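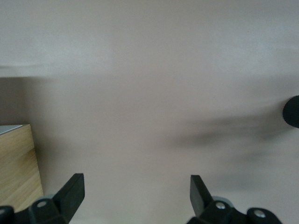
Georges Karam starts talking about wood before I've even put my bag down. He runs Vulier, a two-bench shop that makes small blocks, risers and bookends, and he has opinions on every board in the place.

"Look at the grain!" he says, turning a block over in his hands. "People want it hidden under stain. I want to see every line of it, going straight up like rain on a window."

He began with scraps. A cabinetmaker friend, Fares Yammine, was clearing out his storage and offered him 332 offcuts (free, if he hauled them himself). It took Karam 4 trips in a borrowed van, and he says he grinned the whole way home. "I thought, that's a lifetime supply. I went through it by July."

What came out of that pile was the Twal, a plain upright block with a thin gray top. I ask why gray, and he lights up all over again.

"Fares wanted wood all over. We argued for two weeks! But you set that cool gray on a warm side and the wood looks warmer. I love that. I still get a kick out of it."

The shop has sold 700 of them so far, and Karam still sands the edges himself, usually before eight in the morning with the radio on. Next he wants to try a taller one. Yammine has already told him it'll tip over.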